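Search articles Go

The Slow Road to a Clean Kitchen

Jan 8, 2022
By Rocío Meléndez

Sabine Heitmann has a dishwasher at home that she loads herself, every night, after spending her working day trying to get a machine to do much the same job. She runs the small home-tasks group at Stonance, and when I visited in December she was on her second coffee and her fourth rewrite of a program that picks up a bowl.

The question I brought with me was simple. Can a robot do the chores yet? Heitmann's answer was also simple. "Some of them, some of the time, if you let me set the table first."

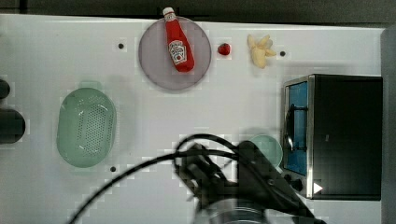
She meant it literally. The group's test is a list of 33 short kitchen jobs, all of them dull. Put the fruit in the bowl. Move the bowl to the plate. Open the oven door and close it again. A person would get through the list before the kettle boiled. The arm gets one try at each, and a try counts only if the thing ends up where it should and nothing else has been knocked over. On a good day, Heitmann said, it passes 88 percent. Then the same jobs are run again with everything shifted by the width of a hand, and the score drops.

That drop is the whole business at the moment. Factory arms have been repeating fixed motions for decades, and they are very good at it. Wudwood, a furniture maker I called for comparison, has used them to stack shelf boards for years, and its line manager could not remember the last bad stack. But every board arrives at the same spot, facing the same way. Kitchens don't work like that. The cup is never where you left it, and half the time it is lying on its side.

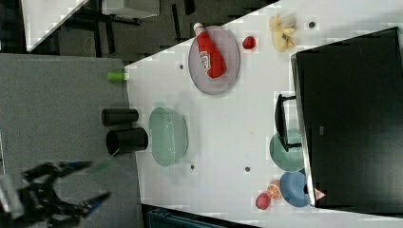 Toy fruit, a ketchup bottle and kitchenware laid out on a white tabletop, with the gripper at lower left.

Toy food is common in this line of work. It doesn't rot, it costs little, and it can be dropped many times over. The trouble comes when a company shows a machine sorting plastic fruit and lets the audience imagine it making dinner. Fröhlich, which sells a wheeled kitchen helper to care homes, has been more careful than most. Its brochure promises that the machine will carry a tray and clear a table, and the two homes I spoke with said it does both, slowly. One of them still sends a staff member along with it.
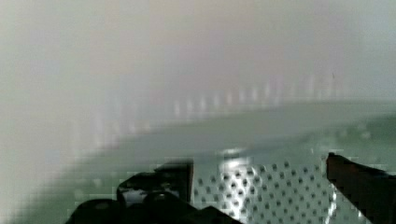 Close work is where most of the failures happen. An arm can cross a table with no trouble and then spoil the job in the last inch, when its own fingers block much of what it needs to see. Shiny things make it worse. On perforated metal, a patch of glare can wash over the small dark holes, and the surface behind may be little more than a gray-green blur. A person would tilt their head or just feel for the edge. Heitmann's group has tried touch sensors in the fingertips, with mixed results – they help with bowls and do very little for anything soft.

Hunora, a younger firm, is betting on volume instead. It has filmed 101 people doing their own housework and hopes its software will learn from the recordings. I watched a short demonstration in its office. The arm folded a dish towel well, then folded it again, and then tried to fold the table.
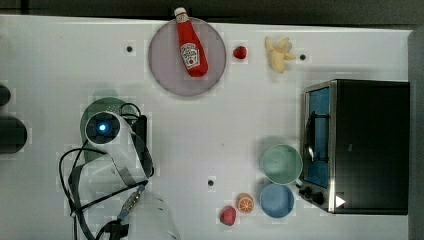 Price is the other thing. The arm, the gripper and the computer behind them still cost far more than a family would spend on a kitchen, and someone has to keep it all running. The layout would need some thought too. With a toaster oven on one side of the table and an arm on the other, cables looping around it, there is not much left over for a cook. Heitmann thinks the first useful home machines will do one or two jobs and stay in one place, the way a dishwasher does. She would start with putting clean dishes away.

I asked when she might buy one. She said she would want to see it handle wet glasses first, and went back to the bowl.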